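Filed under: Bench Notes / Perception

July 2021

Spent most of today on the socket pose estimator with Emiko, and I'm fonder of it than I was this morning! The old fit kept grabbing the edge of the open load plate and calling that the socket, so we now mask the plate first and fit the square housing on its own. Replayed 102 logged views from the wrist camera – nearly all of them land where I'd put them by eye. 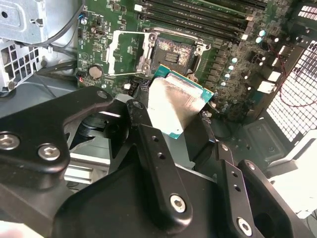 CPU in the fingers, socket open behind it. Note the glare on the heat spreader.

That glare is my next headache, as the tilt estimate leans on the spreader's outline. Maarten suggests using the green substrate edge instead, and I think he's right. Will try it on the Hutau branch, with the planner timeout left at 30.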